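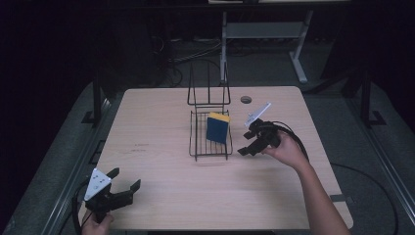 The Sponge Job

My sister has a theory that I started the whole thing to get out of doing dishes, and I'd like it on record that I was doing the dishes when I thought of it. I had my hands in the sink, the sponge was in the rack where it always is, and I reached for it without looking and got it first time. And I thought, well, how hard can that be?

That was in the spring. By October I had a bench at Cadwaladr, the shared shop behind the old bus garage, plus a secondhand pair of arms called Stodby (both of them, it's one name, the sticker went across the two boxes) and a pair of grippers you hold in your own hands. You put one in each hand and do the job yourself, slowly, like you're teaching a very polite child, and the computer writes down where everything went. Then the arms are supposed to do it. They're supposed to do it the way you did it, too, so if you're sloppy they're sloppy, and I am a sloppy person, I found out that fall exactly how sloppy.

I'd set myself 200 good runs before I'd let Stodby try. A good run meant sponge out of the rack, across to the left, down, and back in again standing up. A bad run was anything else. I'd squeeze too early and push the sponge over, or I'd catch a wire and drag the whole rack along with it, and once I sneezed and threw the sponge clean over the side rail and had to crawl around under the next table looking for it. You don't want a machine learning that.

The guy at the next bench builds harpsichords. He'd been there years before me and he had opinions.

"Why not just make a thing that holds the sponge still and moves the sink?" he said.

I told him that wasn't the point. He asked what the point was, and I said I'd tell him at run 200, and he went back to gluing something tiny with a face like he'd won.

The trouble really began with the cables. Each gripper has one, and they want to be wherever your feet are. I taped them, I clipped them, I hung one from a coat hanger for a whole evening – it fell on me. In the end I learned to stand with my feet apart and not shift my weight, and after a few nights of that I caught myself standing the same way in line at the grocery store, elbows out, holding two yogurts very level.

At run 29 my hands started to ache and I went home. At run 60-something I stopped feeling like I was holding tools. I can't explain that one very well. I'd look down and there were the black fingers opening, and I'd think "my fingers are opening," and it seemed completely fine! Then I'd go to scratch my nose and nearly lose an eye.

My sister came by one night with soup. She watched for a while from a stool with her coat on.

"You always go in from the right," she said.

"That's where the sponge is."

"It's where you put it."

I went back through the recordings after she left, sitting on the floor with the soup, and she was correct, the way she's been correct since I was four. Every single time, I'd put the sponge back toward the right half of the basket. Stodby was going to grow up believing that sponges live on the right. So I threw out the lot. I sat there a good while before I pressed the key, and I ate all the soup first, and then I pressed it and started over, left side, middle, right side, leaning, straight, blue side toward me, blue side away.

It took me until Friday, November 8, 2024. I know the date because I wrote it on the wall calendar with a big square around it, and the harpsichord man wrote "dentist" inside the square because he thought it was his.

So I bolted Stodby on, one arm each side, and plugged in the controller (a Stinier, very loud fan, bought from a man in Valier who threw in a box of screws that fit nothing). The harpsichord man put down his glue. My sister had brought more soup. I put the sponge in the rack, on the left, just to be mean, and pushed the button.

Stodby didn't move for 10 whole seconds. Then the right arm came up, a little crooked, with the elbow out, and it went across toward the sponge so slowly that my sister started whispering to it. The fingers opened. They went in past the wires without touching a single one. They closed, and the sponge came up out of the basket, and then the arm stopped in midair and gave this little double shake, down-up, down-up.

"What's it doing?" said the harpsichord man.

I knew right away. I do it at home, at the sink, to get the water off. I'd been doing it the whole time with a bone-dry sponge and never once noticed.

"Is that wrong?" he said. "Do you have to start again?"

My sister was laughing too hard to be any use. Stodby set the sponge down on the wood, let go, picked it up again, shook it twice, and put it back in the rack. Then it went home to its corner and waited, so I pushed the button again.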